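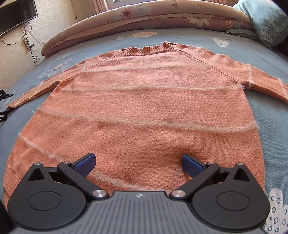 Questions I get about my sweaters

I'm Valter Hägglund, I knit in Irkmont, and my inbox keeps filling up with the same handful of questions. So I've put my answers in one place. If yours is missing, write to me anyway!

Do you take custom orders?
Yes, but only 6 at a time. I knit in the evenings after work and I'm slow (my sister would say very slow). When the list is full I close it, and it opens again in September.

How do I pick a size?
Take a sweater you already love, lay it flat and measure straight across under the arms. Send me that number and the sleeve length from the collar edge to the cuff. Please don't send me your shirt size, I never know what to do with it.

Can I wash mohair at home?
You sure can. Cool water in the sink, a little wool soap, and let it sit. Don't rub or wring it, just press the water out in a towel. Then spread it flat and pull it gently into shape. I did hang one over a shower rod once and ended up with sleeves down to my knees.

It's shedding all over my black pants. Help?
Mohair does that at first, especially the fuzzy kind. Put the sweater in a bag in the freezer overnight and give it a good shake outdoors. It calms down after a few wears.

Will it itch?
Depends on you! I wear mine over a thin T-shirt. If wool around your neck drives you nuts, ask for a crew neck or a cotton blend.

What do you charge?
An adult pullover is $135 plus yarn. Kids' sizes are less, write and ask.

Where do you buy yarn?
Mostly from Sundqvist, the shop down by the bus station, and now and then I order cones from Temer. I used to love a yarn called Ultura but they changed the dye and the oranges went muddy.

Do you sell patterns?
Not yet. My notes are arrows and coffee stains, and I'd have to write them all up for 8 sizes. Maybe this winter.

Can you fix a moth hole?
If I knit it, yes, and you only pay postage. Mail it clean, please, and tuck a note in with your name on it.

Last updated 16 October 2024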